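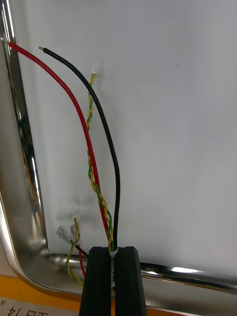 Wire bundle with zip tie, red lead stripped at the tip.

Ititz phishing mail set — README

185 messages, all reported by staff at the Dundale office in August. Headers kept, names and adresses swapped out. Attachments removed — hashes only, see hashes.csv.

Labels: phish, spam, fine. Wumpini Ansah did the first pass, Kwame Gyamfi the second. They disagreed on 32, marked "split" in the notes column.
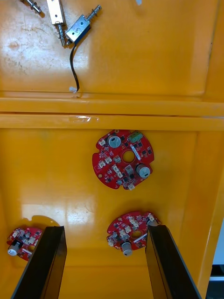 Actuators in the yellow container.

Known problems: 3 mails have broken encoding, left as is. Lercombe mails all came through one relay so don't train on the relay field.

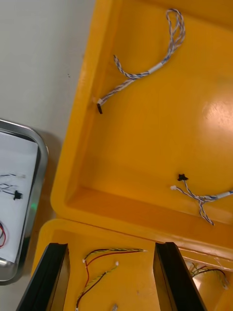

Links are defanged but check before you click anyting. Not for use in live filters yet. Fixes to Kwame, before Thursday if poss.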